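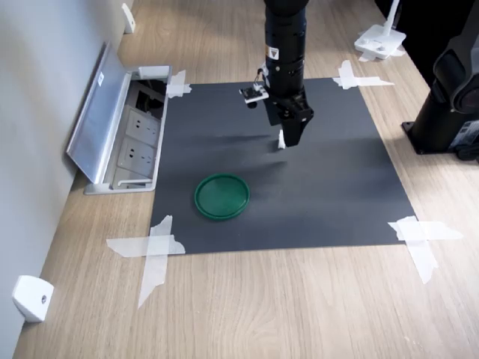 Members of the Zurklow Shared Workroom list are reminded that the table coverings are to be fixed in place before any work begins. Loose mats have marked the wooden tops on 2 tables this term. The dark gray mat on the light wooden table, with white masking tape crossed at each of its four corners, shows the method to be followed. Tape may extend onto the wood, but it must be peeled off slowly at the end of the booking and the surface wiped with a damp cloth.

Lids, including round green ones, are to be returned to the shelf with their containers. Replacement tape may be requested from the Ersoy supply desk with 10 days' notice.

On 5 September 2018, Tülin Yalçınkaya wrote:
> Dear colleagues,
> The notice in the workroom asks that mats be secured "as appropriate." Could the office confirm whether tape is permitted on the tables themselves, and whether each corner must be fastened? Our group has the room for 30 minutes at a time and would like to prepare correctly.
> With thanks,
> Tülin Yalçınkaya

Questions on this matter should be sent to the undersigned and not to the full list.

Hadiza Ogundipe
Office of Facilities, Zurklow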